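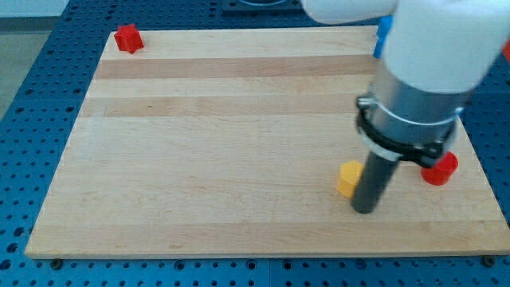
Posted in: List archive > Boards, Blanks and Small Parts
7/10/19 — by Rozīte

Re: Edge-glued boards as sorting trays

On the Prerncombe list, Idard wrote:

> We have a batch of shape blocks (star, hexagon, cylinder and so on)
> and want a flat base for each set. Solid stock in that width is hard
> to get here. Is a board made of joined strips good enough, or will it
> cup? Also, does the mix of tones bother anyone? Ours run from cream
> to a pinkish tan.

Joined strips are fine. I have been using them for block sets since March and would not go back to single wide pieces. Some notes, in the order you asked.

Cupping. Keep the strips narrow and alternate the growth rings where you can. Of the 14 boards I made in the first batch, two moved enough to rock on a flat table. Both had been finished on one face only. Finish both faces the same day, same number of coats.

Tone. A darker strip is cosmetic. I put it toward one long edge and leave the middle pale, where red, yellow and blue blocks all show up well. If you have two dark strips, a paler one between them looks better than a single wide dark band. Small dark marks in the grain can stay if they are sound. Probe them with an awl first.

Size. Cut the board so that a block can stand in each corner with space left in the middle. Mine are 30 mm in from each edge to the block center. A star needs more room than a cylinder of the same width, as the points catch on whatever is next to them.

Edges. Break the front edge lightly with 180 grit. A heavy roundover takes away usable surface and lets a cylinder roll off sooner. Cylinders stored on their side will roll anyway — stand them on end.

Glue. I leave the clamps on for 90 minutes and wait overnight before planing. The Skukon plans say less. I have not tested less.

One question back: are your blocks painted or dyed? Glossy paint sticks to fresh varnish under load, and I would let the boards cure 11 days before anything sits on them.

Rozīte

Related threads
Planing across strips with reversing grain
Perforated table tops: which hole spacing?
Hexagon blanks from square stock
Skukon plans, corrected cut list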